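Ticket: survey export shows fewer respondents than field report
Opened by: Evdokia Chatzigeorgiou
Assigned to: Yetunde Isah
Status: waiting for reporter

Evdokia, Tuesday 9:40
In the April survey on attitudes to asylum seekers, the field report from Prikent says 751 completed interviews. The export from Neltier gives me 668 rows. I exported 3 times, always the same number. The journalists want the table by country today.
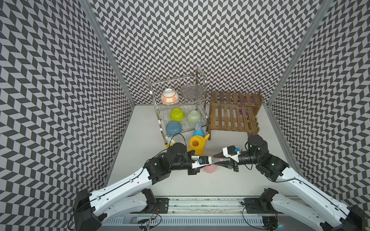 I have also tried without the weights, and the result does not change. The filter on the dashboard is set to "all countries".

Yetunde, 11:05
Thank you. Please check if the "language of interview" field is empty in some records. The export drops a row when this field is empty – it gives no warning.

Evdokia, 11:50
Yes, it is empty for all the interviews done in Arabic and Dari. So the people who came as refugees themselves are missing from the table. For this topic it is a serious mistake.

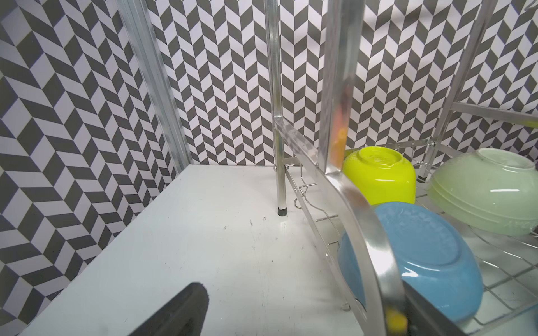 Yetunde, 14:20
I have filled the language field from the interviewer code and started the export again. Please compare the new file with the field report before you send anything – the totals by country must agree too.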